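README – Cirkthorpe kitchen words list

Last touched 06/10/2026. Still rough, sorry.

What this is

A list of everyday kitchen words and short phrases, collected from recipe cards and shopping lists in Drerkstead and Cirkthorpe. 268 entries. Each one has the word, the spelling as found, a plain meaning and which town it came from. Made for a spelling checker that kept choking on handwritten recipes. Use it for whatever.

Toy kitchen words (kettle, sponge, saucepan) are in there too, tagged "play".
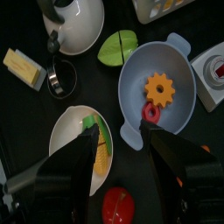

Files

words.csv – the main list
cards.csv – one row per card, 147 rows
notes.txt – odds and ends, mostly about abreviations

All UTF-8. Commas inside quotes. If your spreadsheet turns "1/2" into a date that's the spreadsheet, import the column as text.

How the words were picked

Typed up by hand from the cards, twice, then compared. Where the two versions disagreed we went back to the card. Brand names dropped. Family names dropped. Measurements kept as written, so you get "tsp", "teasp" and "t." all meaning the same thing. 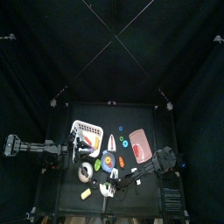
Plurals are seperate entries only when the spelling does something odd – "loaves" yes, "spoons" no. Same deal with verbs.

Known problems

Drerkstead is way over-represented. Only 50 entries come from Cirkthorpe so far. Baking words everywhere, hardly anything on frying. Seven entries have no meaning filled in, marked "??".

The Uysal cards were added in April and use a different column order. 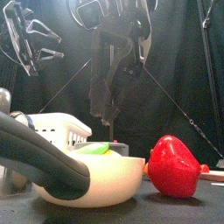
The fix for that is in the import script, run it before merging or the town names end up under "meaning". Sorting is case sensitive for now.

License

Free to use and change. Keep the credit line to the Curisex word project if you pass it on.

To do

Merge duplicates of "casserole" (four spellings)
Fill in the ??
More cards from Cirkthorpe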